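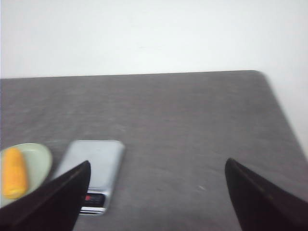
腕上那台相机看到的桌面，浅绿色盘子在最左边。

一根玉米，一台秤，和一个百分之八十

2021年8月14日

去看Restwood的机器人社团之前，我是带着偏见去的，先交代清楚。我做了十来年产线自动化，夹过轴承、瓶盖、电路板，也夹过一批让我到现在都不想再提的软包装酱料。每次有人跟我说“我们的机械臂已经学会了”，我脑子里第一个反应就是：学会了什么，在哪学会的，换张桌子还会不会。

这回请我去的是Guoqing Mao，以前的同事，现在在Restwood带学生。他们的项目叫Omatis，要拿去参加Araújo杯的学生组。题目是主办方给的方向，叫“厨房里的小任务”，具体做什么由队伍自己定。他们定的是：把盘子里的玉米夹起来，放到厨房秤上。Mao在电话里说得很轻松，成功率百分之八十了，你来帮忙挑挑刺。

挑刺我在行，于是就去了，待了一整个下午，还吃了他们一顿盒饭。下面写的都是我自己的看法，Mao看过初稿，有两处不同意，我保留了我的说法，也把他的意见写上了。

为什么偏偏是玉米

我问的第一个问题就是这个。答案很朴实：三月份定题的时候，他们先试的是土豆，后来觉得土豆太容易，圆滚滚的，从哪个方向夹都差不多。玉米有长短方向，夹爪得转到合适的角度才好下手，表面还一粒一粒的，两根手指往上一合，接触点每次都不一样。有个高一的女生加了一句，玉米颜色亮，在深灰色桌面上好认。

最后这句我记在本子上了。好认，意思是视觉这一关基本替你免了。黄的东西放在浅绿盘子里，盘子放在深灰桌上，后面是一面白墙，这种背景放在我们厂里，视觉工程师会高兴得请客。我没有说这是作弊，学生项目把条件收窄很正常，工业上也是这么干的，我们花在打光和遮挡上的钱比花在算法上的多得多。可是写报告的时候你得把这个条件写上去。他们的初稿里写的是“在日常厨房环境中完成玉米称重”。

日常厨房。我家厨房台面上此刻有半瓶醋、一把钥匙、孩子的美术作业，还有一个我说不清什么时候放在那儿的螺丝刀。

我让他们把这五个字删掉，改成“在布置好的桌面上”。写稿子的男生有点不情愿，说评委会觉得没意思。我说评委要是懂行，看到“日常厨房”四个字会更不高兴。（对，是六个字，“日常厨房环境”，我当时也数错了，他当场纠正了我，我挺喜欢这孩子的。）

数据是怎么来的

Omatis走的是模仿学习的路子。人拿着操作端带着机械臂做一遍，系统把相机画面和手臂动作都录下来，录得够多了就拿去训练，之后让机械臂自己看着画面做。软件框架用的是Utent，学校之前别的课上用过，学生比较熟。相机一台装在手腕上，另外有固定位置的，从侧面看整张桌子。

他们一共录了249条示教。数字本身我没意见，对这么一个动作来说不算少了。我关心的是这249条长什么样，于是要求随便翻着看。翻了一会儿，问题就出来了。

盘子几乎总在左边，秤几乎总在右边。盘子的位置有一点前后挪动，左右也有，但从来没有换到秤的另一侧去过。玉米在盘子里的朝向，横着的最多，因为横着最好夹，示教的人也是人，也想早点录完回家。我问有没有把玉米竖着放、斜着放、半搭在盘沿上的，答：竖着和斜着的录过，盘沿上的没有，“搭上去会滚下来”。

会滚下来的那种，恰好是机器最需要见过的那种。

还有一件事，示教的人主要是两个学生，动作习惯差别很大。一个喜欢先把夹爪高高抬起来，再直直地往下放；另一个是从侧面斜着进去，省时间。两种都对，都能夹起来。可是混在一起训练出来的东西，有时候会走到一半犹豫一下，像是两个人在抢同一个方向盘。我看它试的时候，有一次夹爪在盘子上方停住，往左让一点，又往右让一点，然后才下去。学生们都说“它在思考”。

我不太赞成这个说法。它没有思考，它是在两套习惯中间来回晃。这话我讲得可能重了一点，因为大家安静了一会儿。Mao不同意我这段，他认为学生这么讲只是图个好玩，心里都明白。也许吧。可我见过太多明白人，讲着讲着就把自己讲进去了。

夹起来的那一下

公平地讲，夹这个动作本身，他们做得比我预想的好。

手指的尖端是收窄的，黑色，看上去很单薄，我本来担心一夹就滑。玉米这东西又滑又不平，手指压在两排粒中间和压在粒的正顶上，是两回事。学生们给出的办法是夹得低一点、慢一点，闭合之后先停一小会儿再抬。这个“先停一小会儿”是示教里面两个人唯一统一的习惯，结果训练出来的策略也老老实实学会了停。看到它停那一下的时候，我承认我有点服气。

指着屏幕上这一瞬间，有学生问我：这样算不算成功？玉米在夹爪里，悬在盘子上方，看着确实是夹住了。 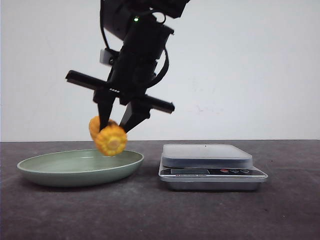
什么叫成功

我的回答是：不知道。光看这一瞬间，我连它是刚提起来还是正要掉回去都说不准。玉米离盘子很近，边上还有点糊，说明有东西在动，别的就没有了。

于是整个下午最长的一场争论就从这里开始。他们的报告上写着成功率百分之八十，我要看原始记录，他们给了我一张表。测试56次。

我是个讨厌的人，我拿手机算了一下。56乘以零点八，等于四十四点八。机械臂没有办法成功四十四点八次。翻表一看，记的是45次，四舍五入写成八成，这没问题，我只是顺手逗他们一下，可是顺手一翻，就看到表的背面还有一栏，标题叫“作废”。

作废的有7次。我问什么叫作废。

回答五花八门。有一次是相机线松了，那确实该作废。有一次是有人碰到了桌子，也行。剩下的就比较可疑了：“开始位置不好”“玉米放歪了”“夹爪没有对准，提前停掉了”。最后这一条，我请他们把声音放大再念一遍。没有对准，提前停掉了。那不就是失败吗？

念的那个学生说，可是如果不停，它会撞到盘子。

我说，所以它会撞到盘子，这就是结果。

假如把7次都算进去，总数变成63，成功还是45，大概七成出头。当然，相机线松了那次不应该算，碰桌子那次也不应该算，我也不想走到另一个极端去。合理的做法是事先写好什么情况作废，写完了再开始测，测的时候谁都不许临时改主意。我们厂里有个老规矩，作废单必须由不参加测试的人来签。听着官僚，可当年就是因为这个规矩，我自己的一套方案被打了回去，我气了一个星期，后来心里知道打得对。

Mao对这一段的意见是，高中生做项目，你拿验收产线的标准来要求，有点过。我的看法是，标准可以低，五成都行，三成也行，但低的那个数字得是真的。一个真的五成比一个修过的八成有用得多，你至少知道下一步要改哪里。

“放到秤上”和“称重”

题目叫玉米称重，所以我一直等着看称重。等了很久，我看到的都是：夹起来，移过去，放下，旁边的人喊一声“好”，在表上打勾。

于是我问：称出来多少克？

大家面面相觑。

原来秤在这个项目里的作用，是一个放东西的平台。数字没有接进系统，也没有人记录。我问那为什么不直接放一块木板，男生很诚实：因为秤看起来比较像一个真的任务。

这话我想了很久，回家路上还在想。整个行业里有多少演示是这么设计出来的？我自己也干过。有一年给客户看分拣，传送带末端摆了一台扫码枪，灯一闪一闪的，客户特别满意，其实那台枪后面什么都没接，只是因为空着不好看。所以我没资格骂学生，我只是希望他们比我早一点觉得别扭。

Mao说，读数接进来不难，用手腕上的相机去认屏幕上的数字就行。我说那你们倒是试试。一试就知道，手腕相机离得近的时候角度不好，夹爪自己还会挡住一块；离得远了，字太小。侧面的相机好一些，可是要看反光的脸色。这些都是很具体、很烦人、很值得高中生去碰一碰的问题，比再录一百条同样的示教有意思多了。

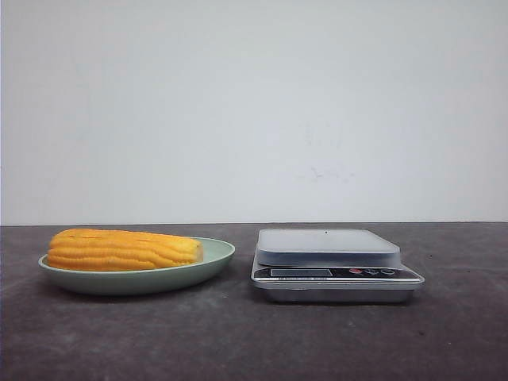
我说的“看起来像一个任务”，毛病主要在它会让人漏掉步骤。真让你在家里称一根玉米，你会先按开机，等它归零，放上去，等数字停下来，再读。这套流程里面，机械臂现在只做了中间那一步。他们那台秤，面板上有个小小的红按钮，左边是液晶窗，我凑近看的时候窗里灰灰的，什么数字都看不出来，秤盘上也空着，玉米老老实实横在盘子里。我就指着它问学生，如果现在机械臂把玉米端端正正放上去，你们打不打勾？他们说打。我又问，那这根玉米多重？有人小声说，不知道，但是它放得很正。

放得很正。行吧，放得正也是本事。

后来我们商量出来一个折中的办法：题目改叫“取放”，把“称重”放到第二阶段，第二阶段里面加上读数，读不出来就算失败。女生还提议让机械臂自己去按开机键。我劝她先别，按一个小按钮需要的精度跟夹玉米完全是两个量级，而且按坏了要赔。她说秤很便宜的。我说手指不便宜。她想了想，说可以用筷子绑在夹爪上按。

我没有反对。说不定真能行。

关于“泛化”这个词

报告里还有一个词出现得特别频繁，叫泛化。“模型展现出良好的泛化能力”，“对不同位置具有泛化性”。我数都懒得数，凡是看到就用铅笔画一道，画到后面那几页像五线谱。

我问他们，泛化的证据是什么。答案是：测试的时候，盘子的位置跟示教时不完全一样。

不完全一样，差多少？大概一个拇指宽。

我建议做几个便宜的实验，当场就能做的那种。把盘子和秤左右对调。把浅绿盘子换成别的颜色。把玉米换成一截胡萝卜，颜色相近，粗细不同。把灯关掉一半。这些都不用重新训练，只要看它怎么出丑就可以了，出丑的方式本身就是信息。

当时就做了对调。机械臂的反应非常干脆：它径直去了左边，也就是原来盘子所在的地方，张着夹爪往秤上方落，学生眼疾手快按了急停。全场哄笑，笑完之后那个男生很认真地说了一句：“所以它根本没在找玉米。”

我那天听到的话里面，这句最值钱。

当然，一次对调说明不了全部。它可能也在找，只是找得不够用力，左边那个先入为主的印象太强了。要弄清楚，得把盘子一点一点往右挪，看它从哪里开始犯糊涂，画一条线出来。这件事枯燥得很，我估计要花掉他们好几个下午。可一张画着这条线的图放到报告里，比那个词顶用。

胡萝卜没有试成，食堂没有。

还有一个来自远方的意见

社团有一位线上的辅导老师，叫Aparecida Brandão，隔着时差，每两周跟他们开一次会，那天正好赶上。我本来以为她会是负责鼓劲的那一位，因为学生提到她的时候都很开心。结果她比我还不客气，只是语气好得多。

她看完对调实验的录像，第一句问的是，你们的桌子擦过没有。

大家都愣了。她解释说，如果手腕相机看到的桌面上一直有同样的记号，模型可能会拿记号来认路，哪天你把桌子擦干净了，或者换了一张桌子，它就迷路了。这种事她在自己带的课上碰到过，当时是桌角的一块胶带，撕掉以后，机器手抖了一个下午。

我马上凑到屏幕前面去看手腕相机的画面。之前我光顾着看玉米和夹爪，没有怎么留意桌子。这一看，桌面上还真是热闹：灰一块白一块的，有擦痕，有几个小黑点，中间还有一道浅浅的竖线，正好往两根手指的缝里对过去。
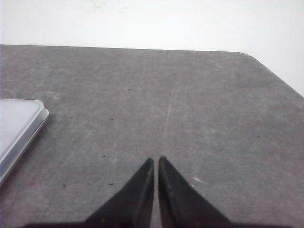 手指间没有东西，桌上那道浅色竖线差点就接进指缝里。

我不敢说模型就是靠那道线认路的。要是我这么写，那我跟报告里那句“良好的泛化能力”也没有区别，都是看着像就下结论。但这是一个可以检验的猜测，而且便宜得要命：铺一张纯色的纸，遮住，再跑。要是表现没有变化，猜测就不成立；要是变差了，那就有的聊了。

Brandão老师还补了一条，我觉得也该写下来。她说不要急着把桌子擦干净，先把现在的样子拍照存档。学生的第一反应是擦，已经有人去拿抹布了，被她隔着屏幕喊住。脏桌子是数据的一部分，249条示教都是在那种桌面上录的，你擦掉了，以后就没法复现今天的结果。换了我多半也会想着先擦，所以这条算她教我的。

我还是不信，但是

写到这里翻了翻笔记，发现好话写得少，补几句。

第一，他们让我看了作废那一栏。表格背面的东西，完全可以不给我看，或者重新抄一份给我。我在外面见过的很多供应商，连表格都不给，只给视频，视频还是剪过的，每次夹取中间都有一个可疑的跳切。

第二，对调实验失败之后，没有人急着辩解。有人沮丧，有人觉得好笑，那个写报告的男生当场把“泛化”那几段删了，删得比我想的还要狠，我反过来劝他留一段，改成讲局限。

第三，急停按得很快，手一直就放在那儿。这个没有人教过他们要写进报告，但我觉得比成功率重要。

至于机械臂进厨房这件事，我的态度没有变。看着一台几个关节的家伙，慢吞吞地对准一根玉米，停一下，再抬起来，旁边一群人屏住呼吸，说老实话是挺感人的，可感人跟有用之间隔着很长一段路，这段路上全是盘子换了颜色、玉米滚到地上、秤忘了开机这类鸡毛蒜皮。每年都有人跟我讲，这一次不一样了，这一次是学出来的，不是写死的。我去看，往往发现它只是换了一种写死的办法，以前写死在坐标里，现在写死在数据里。

Mao说我这话可以印在社团的门上。我说别，印了他们就不练了。

赛前他们准备做的事情，我抄在后面，也算替他们立个字据：作废规则先写后测，由没参加录制的同学来签字；示教里补上竖着放、斜着放，还有搭盘沿的；左右对调各录一批；铺纸遮桌面的对比实验做完再决定要不要擦桌子；“称重”二字暂时从标题里拿掉。

按铅笔标的顺序，录数据排在最后。男生问我能不能把录数据提前，因为大家最喜欢干这个，戴着耳机一条一条地录，很解压。我说不能。

评论区有朋友问能不能公开他们的数据，我转问过Mao，他说要等比赛结束，而且得先问学生家长。还有朋友问我当年那台没接线的扫码枪是哪家客户，这个就不要问了。

下次去之前，我会自己带一截胡萝卜。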